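The move to the Milham house has reached the stage where everything I own is either in a box or about to be tripped over. Books were easy. The kitchen was mostly lids. That left the network rack, which I had been walking around for almost a week the way you walk around a sleeping dog.

I bought it from Imelda Cabanatuan for $200 when she left Zoltanmont, and it has been "nearly finished" ever since. My partner believes it runs the wifi. It does, along with a few other things we needn't go into before closing.

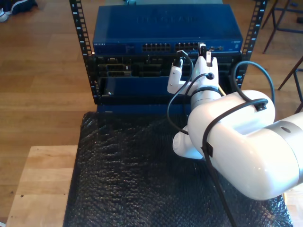

Blue switch on top, bubble wrap underneath, cables still to be dealt with.

Bubble wrap comes in black now, by the way. I picked it up at Piras because it was three dollars cheaper than the clear kind, and it makes anything you set on it look like evidence.

The plan is to label every cable, pull them one at a time and coil them neatly in a shoebox. The last time I had this plan I ended up with a bag of spaghetti and a house with no internet until June - so this time I bought a label maker. It needs batteries. They're in a box.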